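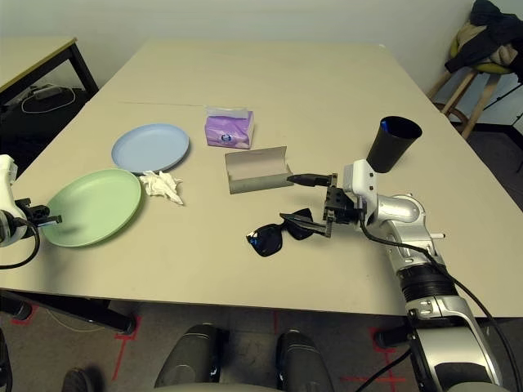
Pre-session check, table station, Plivumton site
Inspector: Otis Gallagher
Date: 29 May 2024

1. Floor tape crosses in place – OK.
2. Gripper fingers tight, both arms – OK. Right side retightened.
3. Wrist cables free through full reach – COMMENT. Left cable hangs low. Clip it before the next block.
4. Item set matches task sheet – OK.
5. Floor behind station clear – FAIL. Move the power strip and cable back to the wall.
6. Disk space for 40 episodes – OK.

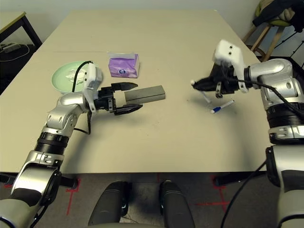

Item 3: left arm holding the gray block, cable hanging from the wrist.

Episodes with a snagged cable are marked bad and kept out of the training set. Recheck items 3 and 5 after 8 episodes.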